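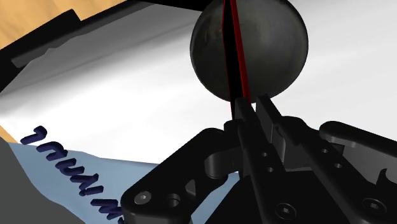 4. Recording a series on the Tesholm box

1. Open Guide, pick the drama, and press Series. The box claims it will catch every episode. Check the list yourself.
2. Set Keep to 24 episodes. The "All" setting tends to drop the oldest ones anyway.
3. Add 15 minutes to the end time — detective shows overrun, and the guide data rarely admits it.

Note: Repeats are supposed to be skipped. Ours recorded the same February rerun twice.

Caution: Do not unplug the box while the red light is on.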